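Who Picks Up the Pig? Handheld Gripper Work and the People Who Do It
Course project report, Work and Technology
Themis Spanos and Pirjo Saarinen

1. What we set out to do

The course asked for a report on automation in a real workplace. Most of our classmates went to a warehouse or a supermarket with self-checkout. We went to see people put toys in a bin, and we still think we got the better deal.

The employer is Zarkent, a small contractor that records household tasks for robot training. Its workers used to do packing and returns sorting for a store chain called Mavromatis. When that contract ended in May, part of the crew moved over to recording. They still pick things up and put them in containers. They now do it with a gripper in each hand, at home-like sites with ordinary furniture, and the recording of how they did it is the product. Where the pig ends up is of no commercial interest to anyone.

We interviewed two workers, Gitau Mosoti and Magdalini Antoniadis, and their shift lead, Lefteris Sarantis. We also watched sessions and tried the tools ourselves, with results described in section 4.

2. The task

A session is made of short takes. The worker gets a line of instruction on a phone, something like "tidy the small items," and does it with the grippers until the phone is satisfied. Then everything is messed up again and the next take begins. Lefteris calls the messing up "reset." Magdalini calls it "the part my kids would be qualified for."

The items are chosen to be annoying. Soft toys bend, round ones roll, and anything with a string on it catches on everything else. The small squishy octopuses are used a lot at the start of a shift because they forgive a bad grip. You pinch the body and the arms stick up at you.
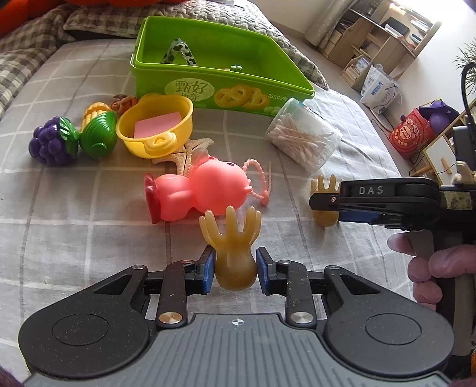
3. What changed for the workers

3.1 Speed

At Mavromatis the number that mattered was items per hour. Gitau had a good one and was proud of it. In recording, fast is a problem. His first batch contained 52 takes, and two of them were accepted. The review note on the rest said "motion too abrupt." He told us he had waited his whole working life for a boss to ask him to slow down, and when it came he found it insulting.

He has slowed down since. He says he now does it at home too, and that his wife has asked him to stop unloading the dishwasher like a museum curator.

3.2 Skill

Both workers said the job takes skill, but they had trouble naming it. In packing, your fingers do the thinking. With the gripper you have two pads and a handle, so you have to plan which way round to come at a thing before you touch it. Magdalini goes for the thick part of a toy and ignores the handles, if it has any. Gitau prefers handles. They have argued about this with some heat, and Lefteris has asked them both to carry on disagreeing, because the client wants variety.

3.3 The body

Standing all day is gone. Wrists are the new complaint. Magdalini gets sore at the base of the thumb and does a stretch between takes that she learned from a video. Working low, over a bed, is hard on the back, and both of them said so before we had finished asking. There is no official break rule, only Lefteris saying "rest a bit" when he remembers.

3.4 Being watched

We expected this to be the big one. Neither worker seemed much bothered by having their hands recorded. What bothered them was the review software, Sondus, which rejects takes and gives its reasons in two or three words. A supervisor at the old job could be argued with in the break room. "Sondus says 'occlusion' and that's the end of the conversation," Gitau said. He had to look the word up.

4. Trying it ourselves

Pirjo's goal was to get a yellow toy pot into a green bin and leave it there. Themis had the swabs. It is harder than it looks, mainly because you cannot feel how hard you are squeezing, and you find yourself holding your breath. Our takes were not submitted — Lefteris was polite about this.

By the afternoon we had stopped seeing the items as toys and started seeing them as shapes with good and bad sides. We both noticed it separately, on the bus.
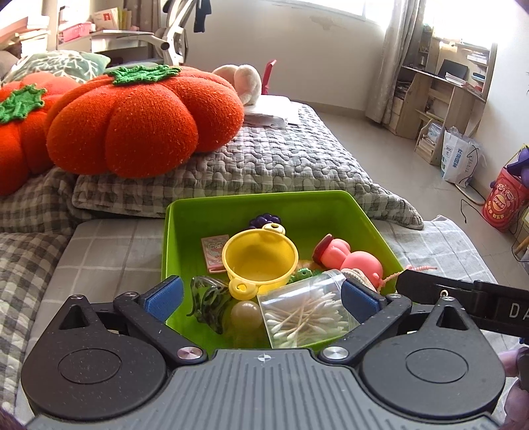
Figure 2. Open gripper over the green bin, with the yellow pot and the cotton swabs among the items inside.

5. Are they training their replacements?

We asked it less bluntly than that. Lefteris answered that a machine able to tidy a bed full of toys is a long way off, and that he plans to be retired. Gitau thinks the packing jobs will go first, and he has already left those. Magdalini said she would happily be replaced at reset.

None of them gets paid again if their recordings are reused. The contract says so in one line near the end. Gitau had read it and Magdalini had not, and she was quiet for a moment when he told her.

6. Limits

Three people at one employer is a small study. Lefteris was in the next room during both worker interviews, with the door open, which may explain why the complaints about him were so mild. We also asked for Zarkent's rejection rates and are still waiting for them.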